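Student Project Support: Bowl Handling Task, Hand Stops Before Closing
Reading time: 2 minutes
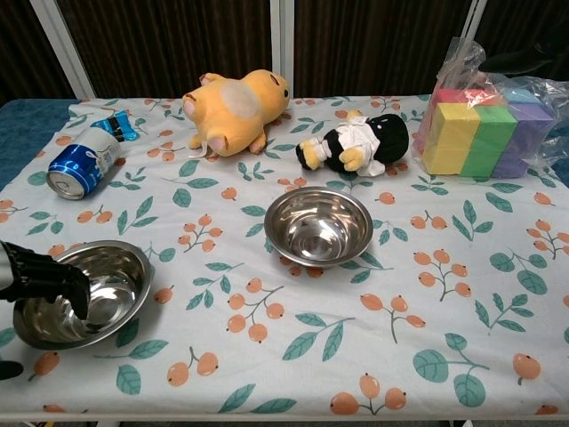 Summary of the fault

The Lynch project group reports that the Joltis hand reaches the steel bowl on the left of the table and then pauses before closing on the rim. The group was running the September exercise, in which a bowl is to be lifted and placed beside a second bowl. The fault was recorded in 8 of 16 attempts. The soft toys and the drink can were handled correctly in an earlier exercise and do not form part of this ticket.

Equipment and settings

Arm controller: Zoltex, standard teaching profile
Grip force limit: 70 per cent
Workspace: table with patterned cloth, two steel bowls, mixed objects

Log

09.40 Ticket opened by the project group. Priority set to normal.

10.15 Support asked the group to restart the controller and repeat the exercise with no change to the layout. The pause occurred again on the second attempt.

11.05 Finger calibration checked against the course sheet. All fingers within tolerance. Cable at the wrist reseated.

11.30 Contact threshold reviewed. The value had been carried over from the foam block exercise and was too low for a hard surface. The hand was treating first contact with the inside of the bowl as a completed grasp.

11.50 Threshold raised by 2 steps. The group was asked to approach the rim from the outside and to keep the wrist level.

14.20 Group reports almost no pauses since the change. One attempt failed when the cloth moved with the bowl. The group has been advised to clip the cloth to the table edge before each session.

Resolution

Incorrect contact threshold. The bowl exercise now has its own saved profile on the Dridirport student server. Groups must load this profile before starting and must not edit the shared copy.

Status: Monitoring. The ticket will be closed when the group submits its next session record.

Contact Student Project Support | Copyright Dridirport | Back to top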